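September, late, tea going cold

My hands ache in a new place tonight, just at the base of the thumb! Packing at Orkard used to get me in the shoulders, all that lifting off the line, and now that the arms have taken over the lifting I stand at a round table with a gripper in each hand and do green trays over and over so the machines can learn from us. 52 goes was my share today. I keep calling them "my claws", which has caught on a bit with the others on the shift.

The flowers are still there by the trays, the "Life" vase and all. I've got quite fond of them.
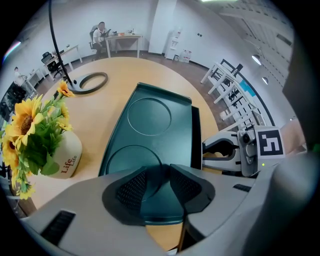

What's changed at work

Well, the noise, for one thing. I can hear people talk now. The old Pacheco line went in the spring and we all thought that was that, but 13 of us moved over to the teaching side (same pay, better chairs, worse coffee). I was dead against it. I said I wasn't going to train up the thing that took my job, and then I did the first week and rather liked it, so there's me told.

It's the slowness I can't get used to. You mustn't snatch. You bring the grippers in gently, get hold of the edge, shift the tray, let go,

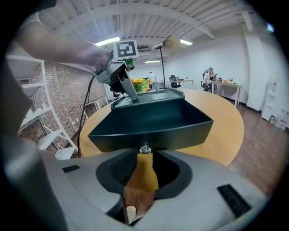

and then you do it again with the same patience, even when your nose itches. I was always the quick one on the line and that counts for nothing now. The careful ones are the stars, and I'm a bit jealous if I'm truthful!

Hendilora want 257 trays' worth before the next lot of arms goes to Prirkden, and after that we'll see. They say there'll be other jobs to teach. I've asked for folding, I'm good at folding. 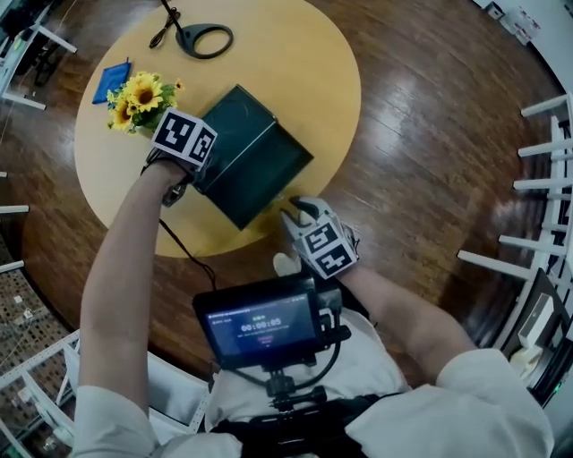
Both grippers at the green box, timer on five seconds.

Must find the hand cream before bed.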